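Panside Forums > Game Maths and Software > Measured RTP on Cirnura after the March update

reelstrip
Has anyone else logged a decent sample on Cirnura since the March update? The help file still gives the return as a range instead of a single figure, and the site I play on does not say which build it runs. I have 118 sessions in a spreadsheet, flat stake, no feature buys. The base game looks normal. The bonus comes in less often than it did in the old build and I would like to know whether the reel strips were changed or only the bonus weights.

oddball_tam
118 sessions of what length? Sessions are not a unit. Spins are a unit. If you stop when you hit a target and carry on when you are down, the session average is worthless, though the spin average is not affected.

reelstrip
Fixed length, stopped by spin count. I know the difference.

Nuwan Liyanage
Two separate questions here and they need different samples. Hit frequency on a slot settles quickly, as each spin is a yes or no and wins of any size count the same. Return does not settle quickly on a high variance game, where a large share of the payback sits in a few rare results. You can say something useful about how often the bonus triggers from a home log. You cannot say much about RTP from the same log, and the error bar will be wider than the gap between any two builds on offer.

Post the trigger count and the total spins and I will put an interval on it.

pennyline
It will be the lower build. Fledmont did the same with Pace. Same artwork, same paytable, lower return, and the only place it showed was page 3 of the help screen.

oddball_tam
Pace was a different case. The paytable was not the same, the second highest symbol was cut for four of a kind. I have both versions saved. If the paytable has not moved on Cirnura then either the strips or the feature weights have, and from outside you can only separate those by recording stops.

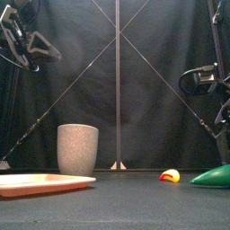 Recording stops by hand is slow but it does work, and I have done it for two games. You note the visible symbols on each reel, line up the overlaps and rebuild the strip from them. It only works if the reels are real strips. If the game draws each position separately there is nothing to rebuild. The usual mistake is in the symbol names. People log "fruit" and then find the game has two fruits of similar colour, so half the sheet is ambiguous. Name the symbol by its colours first, the way you would call the small piece on the table in my picture yellow and red and the long one green, and keep to those names for the whole log. I use two-letter codes. Reel one took me 80 spins to close on the last game, and the later reels took longer as they had more repeated runs.

Nuwan Liyanage
Agree on the codes. One caution: closing the strip gives you the order of symbols, and the order is not the probability. A virtual reel can weight the stops unevenly, so a strip with 138 positions may behave like a much shorter or a much longer one. You need the frequency of each stop as well, and that takes far more spins than the order does.

pennyline
Which is my point. You can do all that work and still not know. The operator should print the number for the build they are running. Asking them took me one email.

reelstrip
And did they answer?

pennyline
They sent me a link to the help file.

oddball_tam
Then it did not take one email.

Nuwan Liyanage
Ask again and use the words "configured theoretical return for this game on your site". If you ask for "the RTP" you tend to get the general page. If that fails, make it a formal complaint and keep the reply.

reelstrip
Will do that. I have also started a stop log with colour codes, base game only. The bonus uses a different set of reels, so I am leaving those spins out of the sheet and just marking the trigger.

oddball_tam
Leave them out of the strip sheet but keep them somewhere. If the triggers turn out level with the old build, the next thing to check is the average bonus pay, and you will want the raw values and not just a tick.

pennyline
I still say it is the lower build. I would not put another spin through it to prove it.

Nuwan Liyanage
It may be. Nothing posted so far shows it either way. A drop in triggers with a higher average bonus would leave the return where it was, and developers do make that change when they want a game to feel more volatile. Trigger count and total spins, please, when you have them, and the same two numbers for the old build if you kept them.

reelstrip
Old build is in a different file with the stake in another column. Give me a bit to merge them.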